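3.2 What families told us about the Seneo play sets

I'll start with the diaries, as they gave me the most to chew on. 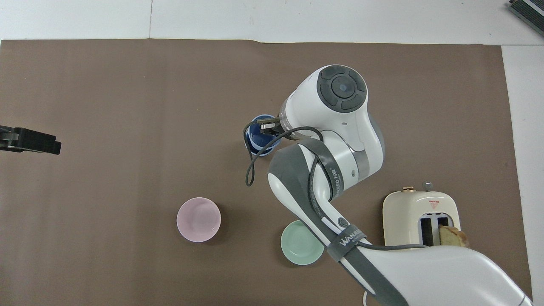
We mailed Seneo play sets to 168 households in and near Kesville and asked one grown-up in each to jot down when the toys came out of the box, who played, and for how long. By the end of October we had 3153 diary entries, far more than I'd planned to read on my own (Booker Baptiste kindly took the second half). A few parents wrote a single word per day. One mother sent us pages, with drawings by her son in the margins, and I loved every bit of it.

Going in, I expected the characters children knew from TV to win easily. They did for the first week or so. After that the plain figures, the ones with no show behind them, began turning up in the entries just as often, and they got stranger jobs – vet, bus driver, a baby who was also the boss of the bus driver. Lindgren describes something close to this in her work on dolls, and I think she's right that a known character arrives with a story the child has to work around. Figure 4 plots the weekly mentions for both kinds of toy.

Figure 4. Weekly diary mentions of TV characters and plain figures, all households.

I should say where this is shaky. Parents mostly write down what they notice, and they notice a theme tune being hummed at breakfast. Quiet play under the table probably went missing. We also lost 15 households partway through, most of them with new babies, and I've kept their early entries in the count. Booker would have dropped them, and we went back and forth on it for ages!

The Fendovholm sample, which I turn to next, was smaller and had older children in it, so please don't read the two side by side.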